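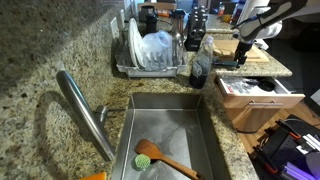
Hard water, part two

The new meter readings are in. Our supply in Sistport comes out at almost 30 degrees on the French scale, which puts it firmly in the hard range. The kettle had already suggested as much. I took samples before and after the softener, and Zuzanna Ostrowski ran a second set with her own drop kit. Our figures agreed to within one degree.

The softener is a single-cylinder Giltex, timer controlled. It was set to regenerate every 2000 litres. With our hardness and the amount of resin in the cylinder, the usable capacity works out at 1770 litres, so the last part of each cycle was passing hard water straight through. I have changed the setting to match and left no reserve, as regeneration runs at night when we draw very little.

Salt use will go up slightly. I buy block salt, which costs more per kilo than tablets but is easier to carry up the steps.

The drinking tap stays on the unsoftened main. Descaling the kettle with citric acid takes twenty minutes and I do it once a month.

Dennis Shemweta asked about the bypass valve. It is a plain quarter-turn type and it weeps a little at the spindle. A new O-ring is on order. I will test the water again in April.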